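Thursday. Bosstead and Mondesia wards both short of desks again. Enrollment at the new primary stands at 108, and the district grant covers three classrooms, so 31 children stay at the Essien site until the block is roofed. Signed the borehole request. The pump test is set for 7 a.m.

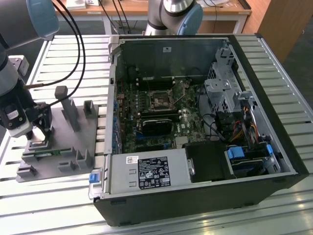 Aba Arthur
Rural Schools Officer, Fluststead District

Roofing sheets came up short by six. Supplier will credit the difference - I asked for it in writing. Walked the access road after lunch. The culvert needs regrading before the rains, or the bus route stops at the clinic.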